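Ketchup, mustard and the great cookout question

I have been thinking about condiments since April, when my sister called to ask if she could have the family reunion at my place. I said yes before she told me how many people were coming. It's 60. Sixty! My backyard holds 40 if everyone likes each other and the dog stays in the house.

So I've been planning, and the part I keep coming back to (more than the burgers, more than where Uncle Leite is going to park that camper) is the stuff that goes on top. At our last big cookout we ran out of ketchup in 15 minutes. My nephew was walking up and down the line asking people to share packets from their glove compartments, and he got quite a few.

Marianna Adamczyk wrote in after last month's issue to say she makes her own relish and brings it in old jam jars, one to a table. I love this idea and I tried her recipe over the weekend. Go easy on the vinegar! I used the full amount and my eyes watered all the way to dinner. The second batch was much better, with a chopped apple thrown in, and my husband has been putting it on eggs.

For the buns I'm going back to Bultinier, the bakery over on Kasen Street. They do a soft potato roll that holds up under a sloppy burger, and if you order ahead they'll slice them for you. I paid $258 for the whole order, desserts included, and I think that was fair.
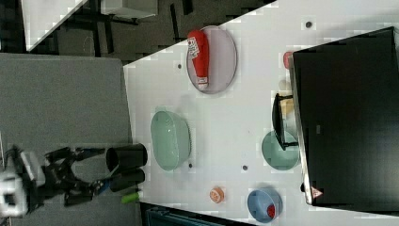
Serving is where I've changed my mind the most. I used to spoon everything into pretty little bowls, and by two o'clock they had flies in them and a crust on top. Now I'm all for squeeze bottles. A red one lying on a pale pink plate looks cheerful enough for me, and the plate catches the drips so you're not scrubbing the tablecloth later. I want one plate and one set of bottles at each end of the table, so the line can move down both sides.

Next month I'll tell you how the potato salad vote came out. My aunts are already campaigning, so send me your recipes soon if you want them considered.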